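Unit 2, continued: surface and form in molded household plastics

Read before the September session. The sorting exercise uses the Granden trays, and each bench group keeps one record sheet.

**2.1 Surface finish**

A matte finish on a molded part comes from texture in the mold cavity. The texture is copied into the plastic as it sets, so no coating is involved. A fine speckle hides flow marks and light scratches. A gloss finish shows both. On the record sheet, enter finish as *matte*, *satin* or *gloss*, judged under the bench lamp with the part tilted.

**2.2 Raised and recessed features**

Domes stiffen a thin wall without adding much material. A groove at the foot of a dome marks the change of level and makes the boundary easy to find by touch.

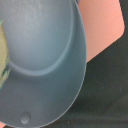 Rims work in a similar way. An open edge flexes under load, and a turned or thickened rim resists this. Small round nubs are harder to classify. They may be gate marks, locating points, feet or decoration, and the function should be left blank on the sheet unless the mating part is also in the tray.

**2.3 Sorting procedure**

1. Separate rigid parts from soft goods (sponge, cloth, stuffed items).
2. Group rigid parts by wall form: flat, single curve, double curve.
3. Record color in plain words. Do not use trade names.
4. Weigh each part. Anything over 490 g goes to the Porkside shelf.

Sheets go to Manju Gautam, room 22. Questions on finish categories go to Satish Semwal. See Buchanan's notes for draft angles, which are covered in Unit 3.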